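The second life of the kitchen table

When the primary school in Dandlow closed its canteen for repairs, the children ate in their classrooms for 12 weeks. The teachers expected crumbs and complaints. They got both, but they also noticed that the younger ones were staying at the table longer and eating more of what was put in front of them.

Gun-woo Seo was teaching the reception class at the time. He now runs cooking and eating sessions for families in a hall on Marinho Street, and most of what he does there started in that classroom.

"The canteen was loud," he says. "You had a tray, you had a queue behind you and you had to be outside by a certain time. In the classroom they sat with people they knew and used bowls from the cupboard. That was the whole difference."

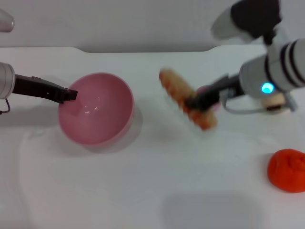 His sessions last two hours. Families arrive, wash their hands and start on the vegetables. There is no set recipe for the first part. Children are given a peeler or a blunt knife depending on age, and parents are asked to leave them to it. Soup is the usual result, with flatbread in the colder months and something with eggs in April, when the hall's neighbours have more than they can use.

Parents often come because a child will eat only four or five foods. Seo doesn't promise to change that. He asks them to serve one familiar thing at every meal, put the new food beside it and say nothing about either. Praise is dropped along with nagging. A child who licks a piece of fennel and puts it back has done enough for one day.

The approach suits some homes better than others. One mother from Bokham told me she works late shifts and gets to sit down with her sons on two evenings a week. She has stopped trying for more. On those evenings the television is off and the boys lay the table, and on the rest they eat with their grandmother, who has her own rules.

Portions come up a great deal. Seo serves small amounts in small dishes and leaves the pan where everyone can reach it. He found that a full plate put several of his pupils off before they had picked up a fork. Asking for more was easier for them than leaving half behind.
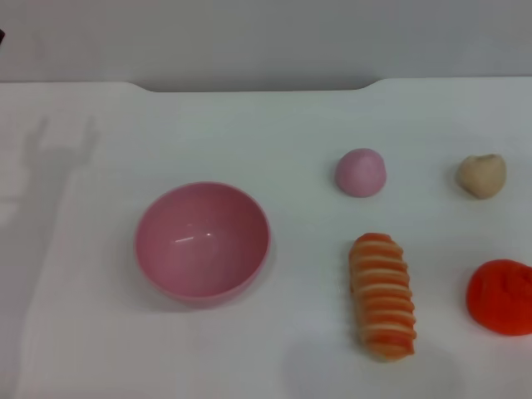
What if a child refuses the whole meal?

Clear the plate when everyone else has finished and carry on with the evening. Offer the next meal or snack at its normal time, without cooking a replacement. If refusals go on for days, or a child is losing weight, speak to a GP or health visitor.

The hall has a waiting list, and a second group is due to open in Hadska in the autumn. Seo will teach both until he finds someone to share the work. He would like it to be a school cook.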